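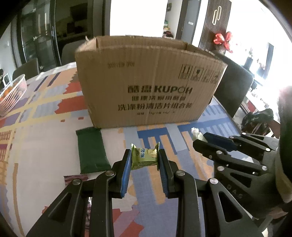
The byelaws project has come a good deal further over the winter than I dared to promise when I last wrote to the trustees of the Rastance Fund, and I am very glad to be able to say so. You will remember that we set out to ask a rather plain question: when a council makes it an offence to do something in a park or on a promenade, how is an ordinary person supposed to know? The courts have long said that a byelaw must be certain, and must be made and published in the proper way, but they have had much less to say about whether anyone could in practice have read it. A small snack in a light-green wrapper can carry line upon line of tiny dark print, and we all accept that the print is there for those who care to look. The byelaw on the noticeboard is treated in much the same spirit, except that a person who misses it may end up before the magistrates, and that difference has kept us busy all winter.

Gathering the texts
The largest piece of work was the collection itself, which is now finished. Bellis (our name for the database, after the daisies on the old park gates at Willar) holds 1415 byelaws from 30 councils, each with its date of making, its date of confirmation where we could find one, and the power under which it was made. Hamish Haldane did most of the typing up and deserves far more thanks than I can fit in here. Some councils sent everything within the week. Others had to be asked several times, and two sent us sets of byelaws which they later discovered they had revoked – a finding in its own right, and one that will have its own section in the final report.

Interviews
Ximena Ponce and I have completed 16 interviews with park wardens, council solicitors and people who had been warned or fined. I had expected the solicitors to be guarded, and they were nothing of the kind; several were plainly pleased to be asked. The wardens told us that they seldom mention a byelaw by name. They ask people to stop, people mostly do stop, and the question of whether the rule is valid never arises at all. Ximena is writing this up as a chapter on informal enforcement, and a first draft should reach you with the next report.

Signs and symbols
This strand grew out of a conversation with Elínborg Ásgeirsdóttir, who kindly agreed to advise us on visual communication. A council may put up a pictogram of a dog or a bicycle with a line through it and no words whatever, and we wanted to know how much legal weight such a sign will bear. Does the line through the dog mean no dogs, or no dogs off the lead? We found five cases in which the meaning of a sign was argued in court, and in only one of them did the judge compare it closely with the text of the byelaw behind it. Elínborg's point is that we learn most of our symbols from quite other places, long before we meet one on a park railing.

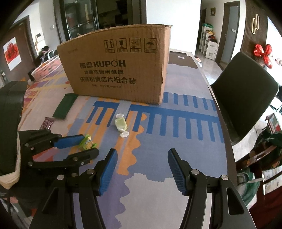

Arrows, a broken glass and an umbrella among the handling symbols on a cardboard carton.

Her working paper on this is with Roksolana Hrytsenko for comments and will go to Munda, who publish the short series on public law, once those have been dealt with.

Changes to the plan
I must be open about what has slipped. The public workshop at Willar, planned for the spring, has been put off, and as of March 23, 2020 I have no new date to offer. Hollis Quintanilla has been wonderfully patient with the hall, who are holding our deposit over. We would like your agreement to move the workshop money into the next budget year; no increase is asked for. The visits to the county archives have also stopped for now, although the bulk of that work was done by December and what is left concerns only the older seaside byelaws.

Next steps
Hamish will check the Bellis entries against the confirmed originals, starting with the councils whose records were thinnest. Ximena and I will carry on with the chapters from home. I should be grateful to have the trustees' answer on the workshop money when they next meet, and I am always happy to talk any of this through by telephone.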